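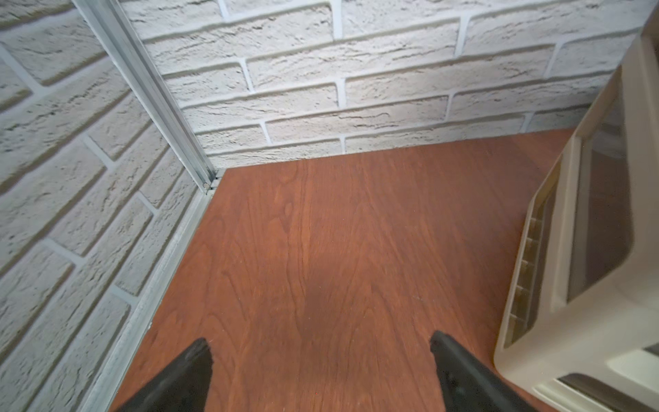

Ekedik - Wortliste für Kreuzworträtsel und Wortspiele

Ekedik ist eine freie Liste deutscher Wörter mit kurzen Rätselhinweisen. Angefangen hat alles mit einer Textdatei, in der Nithin Shetty seine liebsten Lösungswörter sammelte, und inzwischen stehen 980 Einträge drin! Wir freuen uns riesig über jedes neue Wort, gern auch über die richtig sperrigen.

Inhalt

woerter.tsv - alle Einträge, ein Wort pro Zeile
hinweise.tsv - die Hinweise, verknüpft über die Spalte id
mundart.tsv - 536 Varianten aus Dialekten, noch ziemlich bunt gemischt

Spalten in woerter.tsv

id: fortlaufende Nummer, wird nie neu vergeben
wort: Großbuchstaben, Umlaute aufgelöst (AE, OE, UE), ß als SS
laenge: Zahl der Buchstaben nach der Auflösung
stufe: leicht, mittel oder knifflig
quelle: Kürzel der Person, die das Wort eingereicht hat

Die Dateien sind UTF-8, getrennt wird mit Tabulator. Bitte nicht mit einer Tabellenkalkulation speichern, die macht aus MAERZ gern ein Datum (ist uns zweimal passiert).

Verwendung

Für Gitter gibt es das kleine Programm Nirnell, das die Liste direkt einliest:

nirnell --liste woerter.tsv --stufe mittel

Venkatesh Pisharody hat im Februar die Suche nach Mustern wie ?A?E? eingebaut, und die macht einfach Spaß - man bleibt eine halbe Stunde hängen und wollte doch nur ein Wort nachschlagen.

Bekannte Lücken

Flüsse sind reichlich da, Pflanzen kaum. Bei den Einträgen mit stufe = knifflig fehlt manchmal noch der Hinweis. In mundart.tsv ist die Region nur grob angegeben, wer sich mit Alemannisch auskennt: bitte melden!

Mitmachen

Neue Wörter als Änderungsvorschlag gegen den Zweig ivley schicken, jeweils mit mindestens 2 Hinweisen. Eigennamen lebender Personen nehmen wir nicht auf.

Lizenz: CC0
Letzter Stand: 4. Juli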